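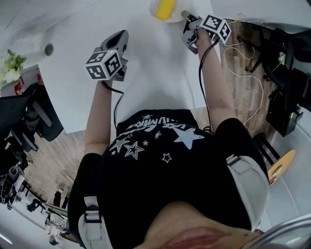

The Long Life of a Lunch Box

Yeshi Gebru carried the same steel lunch box to work for six years before the latch gave out. She took it to three shops. Two told her to buy another. The third, a key cutter on the ground floor of the Mustonen Building, bent her a new latch from a piece of wire and charged her less than the price of a sandwich.

She still has the box, and she has since become a collector. Her apartment in Dremis holds 200 of them, most from before the plastic years, stacked in a hallway that visitors have to walk through sideways.

"I don't like the ones with cartoons," she says. "Everybody collects those. I like the ones people ate from."

The packed lunch is older than any box made for it. Farmhands wrapped bread in cloth, and miners used round tins with a tray on top so the food stayed clear of the tea underneath. When factory work spread, the walk home at noon got too long for most people, and tinsmiths began to sell pails with lids that fit. Many of the early ones were reused tobacco tins with a handle soldered on. Gebru owns 2 of these. One still smells of the tobacco.

The factories themselves shaped the next step. At the old Warusura mill, workers ate beside their machines until the owners put in a dining room with a row of steam shelves along one wall. You set your pail on the shelf in the morning and it was hot at noon. The pails had to be flat on the bottom and narrow enough to stand side by side, so the town's tinsmiths made them that way, and the shape stayed in the local shops long after the mill stopped running steam.

Ute Oltmanns started at Warusura at seventeen and worked there until it closed. She remembers the shelves well.

"Fish was a problem," she says. "There was no rule about fish, but there should have been. And you scratched your initials on the lid or you ate somebody else's potatoes."

Her own pail had a dent on one side from being dropped down the mill stairs. When the closing was announced, she says, 1000 people cleared out their lockers in one week, and a good many of the pails went straight into the scrap bins by the gate. She kept hers and used it for clothespins.

Plastic took over fast. It was light, it came in colors, and it didn't rattle on the bus. It also cracked at the hinges, and a cracked one was seldom worth fixing. Gebru keeps a short shelf of plastic boxes for the sake of completeness, but she has trouble finding them in good shape. Steel ones turn up at every yard sale.

The metal box is back in the stores now, at prices that make Oltmanns laugh. A housewares shop on Joris Street has a window full of them - stacking tins, round tins, a tall one with a clip down each side. The sales clerk told me they sell best in October, once the weather turns and people stop eating outdoors at the food stands.

I bought one of the tall ones. It holds soup in the bottom and rice on top, and the lid needs a hard push before the clips will close. Gebru looked it over at her kitchen table, worked the clips a few times with her thumb, and said the steel was thinner than she would like.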